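What the Hand Costs After You Buy the Hand

I have sat through three vendor calls this month and I still don't have a number I'd put my name next to.

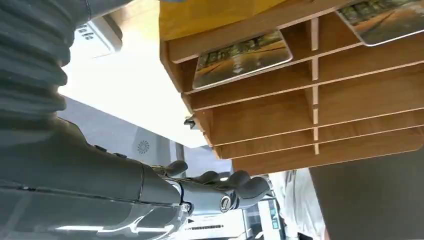

The question from upstairs was simple enough. We sort cards and small prints into shelf slots at the Rorkdale site, people do it all day, and could a robot arm with a proper five-finger hand do some of it? Fine. Ask me what it costs and I'll tell you what's on the quote. Ask me what it costs to own and I start reaching for the coffee.

Let me start with the quote from Marchuk. It has the arm, the hand, the controller and a line called "integration support," which turned out on the phone to mean 20 hours of somebody's time, remote, to be used in the first month. After that you pay by the hour. I asked Madalena Barros, who ran our last conveyor install, how long integration took on that job. She laughed and said she was still doing it.

Then there's the hand. I understand why people want fingers. They look great in a meeting. But a card going into a slot is a flat thing going into a narrow gap, and I keep asking why we need all those joints for it. A suction cup and a guide rail would be my first try. The answer I get is "flexibility," meaning we might want it to do other jobs later. What jobs? Nobody has a list. I am not going to budget for a list that doesn't exist.

Spares are where I really dug in. Roronus sells replacement fingertip pads at $34 each, and their rep told me they're a wear item. How fast do they wear? "It depends on the application." Okay, but our application is 800 cards a shift, I gave him that figure in the first email, so what does it depend on now? He said he'd get back to me. If a set lasts a week I have one budget, and if it lasts a season I have another.

The service plan is $800 a month and doesn't cover the hand. I read that page twice. It covers the arm, the part least likely to give us trouble, and excludes the part with all the little moving pieces in it.

Nkrumah Alhassan thinks I'm being unfair. His point is that we never priced the current setup this way, and he's right that I couldn't tell you what we spend on step stools, sore shoulders and misfiled cards. I said I'd work it up. I've got half of it in a spreadsheet and the half I have doesn't help either side much.

What I've asked for before January:

A trial on our own shelves, with our own cards, top row included.
A written wear figure for the finger pads, even a bad one.
A price for the same arm with a plain gripper.
The name of one customer who has owned theirs for longer than a year.

Marchuk has agreed to the third one. Roronus sent me a brochure.

I'll post the spreadsheet when the other half is filled in.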